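How to Plan a Morning of Shorebird Watching at Drurnbridge

Check the tide table the night before and aim to arrive two hours ahead of high water. The gate at Reltbridge opens at 6 a.m.

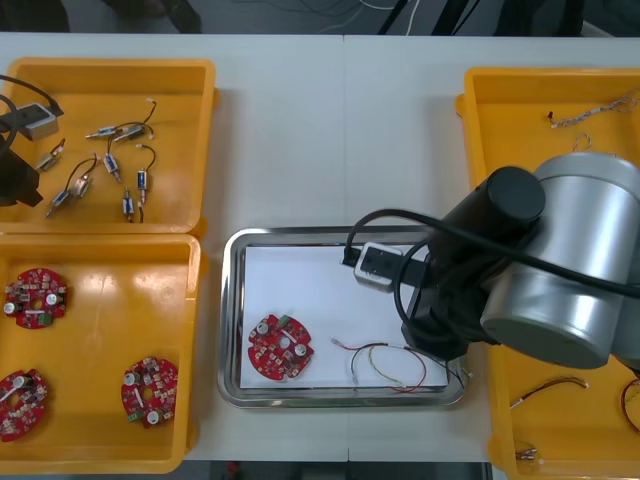
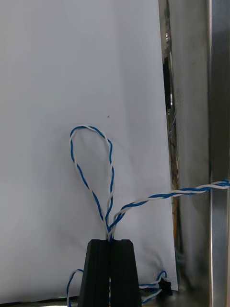
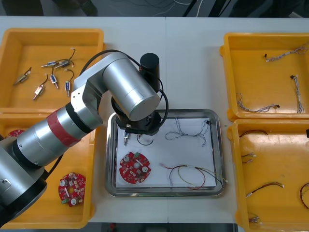 Solenoids in a tray, a cable in a gripper, and a solenoid held over the steel tray.

1. Park at the Stanisura end and walk the bank with the sun behind you.
2. Stop at post 62 and scan the mud from left to right. Small plovers sit still, so go slowly.
3. Stay 50 yards back from any roost. If heads go up, wait 10 minutes before moving - or turn around.
4. Write down the count, the time and the wind before you leave.

August is best for juveniles.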